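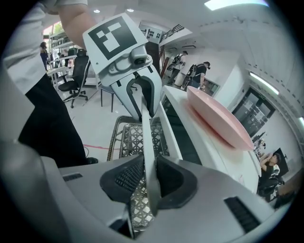 Llevo desde marzo con las cestas apilables Orkeck y ya me toca escribir algo, que Brisa me lo ha pedido tres veces y al final siempre le contesto con audios de siete minutos que no se escucha entera.

Primero el contexto, porque si no no se entiende por qué me gasté el dinero. En casa tenemos un recibidor largo y estrecho, de esos de piso antiguo, y todo lo que entra por la puerta se queda ahí: bufandas, correas, cargadores, cartas del banco, los guantes del crío. Antes lo tenía todo en unas cajas Grosesex con tapa, muy bonitas, pero la tapa era mi perdición. ¿Quién levanta una tapa con las bolsas de la compra en la mano? Yo no, desde luego. Las cosas acababan encima de la tapa y dentro no había nada (bueno, un paraguas roto y un calendario viejo).

Las Orkeck van abiertas y se encajan unas sobre otras con unas patitas plegables. Compré el juego de 5, en gris. Había también en mostaza y estuve tentadísima, pero el recibidor tiene ya un suelo hidráulico con bastante carácter y me daba miedo que aquello pareciera una feria.

El montaje es una tontería, se abren las patas, hacen clic y ya. Eso sí, una de las mías venía con la pata durísima y tuve que ponerme de rodillas encima para que cediera. Escribí a la tienda y me contestó una tal Parvathi Kaimal, majísima, que me mandó otra pieza sin pedirme ni foto. Punto enorme para ellos.

Lo que más me gusta es que caben en el mueble bajo con espacio para meter la mano. La grande tiene 400 mm de ancho, medidos por mí con el metro de costura, y ahí entran los zapatos de diario de mi hijo sin tener que hacer tetris. En las medianas tengo bufandas en una y cosas del perro en otra, y la pequeñita se ha quedado para las llaves. ¡Llevo meses sin perder las llaves! Mi madre no se lo cree.

Ahora, lo malo, que también lo hay. El polvo. Se mete en los rincones del fondo y con el trapo no llegas, así que acabo tirando de un cepillo de dientes viejo o metiéndolas en la bañera con agua templada y un chorrito de jabón. Tardan en escurrir más de lo que una querría. Y las pegatinas de la etiqueta... madre mía. Dejan un pegote que no sale ni rezando, yo lo quité con aceite de girasol y mucha paciencia.

Otra pega: apiladas de 2 en 2 van perfectas, pero con la tercera encima aquello ya baila un poco si la de arriba lleva peso. Yo ahí pongo solo gorros. Nadine Saab, mi vecina de abajo, las tiene en el baño con toallas y dice que a ella no se le mueven, así que igual es cosa de mi suelo, que tiene más cuestas que el Tourmalet.

También probé una Mendent que me prestó ella, de tela rígida. Más suave, más mona, se dobla y la guardas en cualquier hueco, pero a la semana ya estaba vencida por un lado y con pelos del perro hasta en las costuras. Para un armario cerrado, vale. Para un recibidor con tráfico, ni loca.

¿Las volvería a comprar? Sí, aunque cogería dos grandes más y me ahorraría una de las medianas, que ahora mismo tiene dentro las cartas del banco y no las abro igualmente. Si alguien sabe si venden las patas sueltas, que me lo deje en los comentarios, que en la web no las encuentro.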